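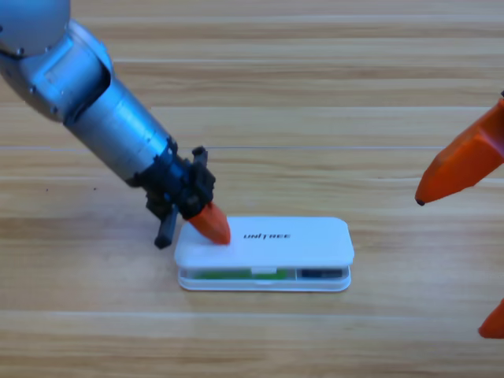 Kieran Mac an tSaoi keeps telling me that on a two-arm bench one arm should own the container and the other should own whatever goes in or out of it, and that you don't need much of a rulebook beyond that. I would like to hear from people who run benches like this before I write his rule into ours.

We are a small shop in Droltville. The task is packing and unpacking a white plastic stationery case with a hinged lid, using a glue stick, a marker and a few other small things. Both arms are fixed and both can reach the case. A person drives them, and every run is recorded in Dosent. We have 600 runs so far, and I went back through them in July. In 92 of them both grippers were over the case at the same moment. No damage that I could find, but I don't like it.

Our written rules are half a page and mostly cover people: hands off the table when the arms are live, stop button within reach, one person in charge. There is nothing about what the arms may do near each other, or about what the table should look like at the start of a run. Four of us drive, and we all do it a little differently.

What I want to know:

Do you ban two grippers over one object, or allow it with conditions?
Who calls the stop, the driver or the person watching?
Do you write down the start layout, and how strictly?
Do you keep bad runs or delete them?

Posted by Mbali Ngubane
8/18/19

Malachy Madigan

I would not use Kieran's rule as written. It sounds clean and it falls apart on a case with a hinged lid. Sooner or later the tray has to be held still while the other arm works in it, or the lid has to be steadied, and then both arms have business with the case. If the rule says that is forbidden, drivers will break it all day, and then they stop reading the other rules too.

What we did at Conneely was allow it with conditions. Taken from our sheet, with the site details left out:

1. One arm is in contact at a time, unless the task card says "shared hold."
2. In a shared hold, one arm is named as the holding arm. It does not move until the other arm is clear.
3. The second arm approaches from its own side. No reaching across the other forearm.
4. An arm carrying something waits on its own side, low and still, until the other gripper is out of the container.
5. Push down on a lid only when you can see the whole front edge. If something is sticking out, open up and start over.
6. Cable checks before the first run and after any change to the mounts.

Number 4 does most of the work. Before we had it, people would bring the next item in early to save time and hold it over the container while the first gripper was still in there. Any small slip then turns into a collision or a drop.

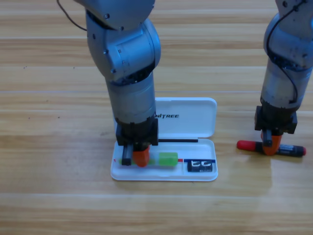

Low and still is fine, Bríd Ó Briain said when I showed her that list, but how low? She wanted a height written in, and she was right to ask. A marker held just above the table can catch on the table if the driver relaxes, and a marker held high blocks the view of the tray. We ended up putting a strip of tape on the stand behind the bench. The waiting item stays under the tape and off the surface. You will have to find your own height, it depends on what you are packing.

On the stop: anyone in the room can call it, and the driver stops first and asks afterward. Don't put that to a vote. The person watching often sees the side of the case the driver can't. Write down the word too. We use "stop" and nothing else. We had people saying "wait" and "hang on" and the driver did not know whether that meant freeze or go slow.

Also, check your speed limits separately from all this. A rule about who goes first does not replace a limit on how hard the fingers can press. A thin plastic lid does not take much.

Rónán Mac Mathúna

Delete the bad ones. Life is too short.

More seriously, why not get a controller that keeps the arms apart on its own? We have a Brakora box that does it and I haven't thought about rules since. You draw the zones once and that's it.

(Reply from Malachy Madigan) The zones only help if the arms never need to share a space. Hers do. And someone still has to write down what the zones are and who may change them.

(Reply from Rónán Mac Mathúna) Fair. Ours is a sorting job, so they never meet.

Bríd Ó Briain

I'll take the two questions that are left, the start layout and the bad runs.

Start layout: write it down, and keep it short enough that people will use it. A long one gets skipped. Ours says what is on the table, which side each item is on, whether the container is open or closed, and where both grippers are. That last part is the one people leave off. If the grippers start in a different place every time, you can't compare runs, and the driver also has to think up a new first move.

Be strict about the state and loose about the position. "Case open, lid up, tray toward the front, glue stick to the left of the case lying flat, fingers open" is strict enough. I would not measure to the edge of the tray. If you want the runs to be useful for anything later, a little variation in where things lie is good to have.

A reference photo taped next to the screen beats any wording. Take one for each task.
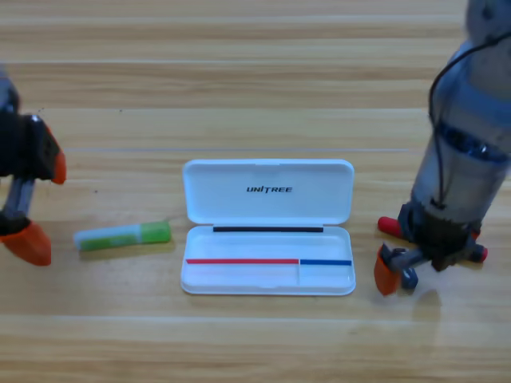

Case open, glue stick to the left, one gripper on each side.

Bad runs: keep them, mark them, and never mix them in unmarked. We have 288 marked ones. The mark should say what went wrong in a few fixed words that you pick ahead of time (dropped, blocked, wrong item, stopped by call). If you let people type whatever they like, you will get "meh" and "bad??" and have to watch them all over again. I have done that and it took most of a week.

I would also go back and mark your 92. Split them into the ones where both arms needed to be there and the ones where somebody was just early. If most are the first kind, Malachy's shared hold rule is what you need. If most are the second kind, start with his number 4 and see what changes.

One small disagreement with Malachy. I would put the holding arm on the task card every time, even when there is no shared hold planned. Drivers change their minds halfway through a run, and it's better if the answer is already on the card.

Mbali Ngubane

Thank you all. I have started on the 92 and so far they are mostly people being early, me included. I'm copying number 4 and the single stop word onto our sheet tonight. Kieran still wants his rule in, so it is going in as the default for any task card that doesn't say "shared hold."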